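**Ticket 347: lid on black bin won't stay shut**
Site: Mekberg, carpeted room
Opened: Sunday, June 5, 2022

- Lid (yellow, hinged) springs back up after closing.
- Hinge checked by Gustley. No play.
- Bin emptied, lid cycled 7 times. Stayed shut each time.
- Fault returns when blue bags are stuffed in above the rim. 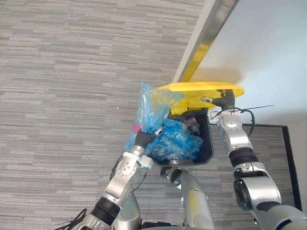
*Lid open, blue bags in bin, one bulging over the rim.*

Cause: overfill. Hinge replacement canceled. Press bags down before closing. Recheck in July.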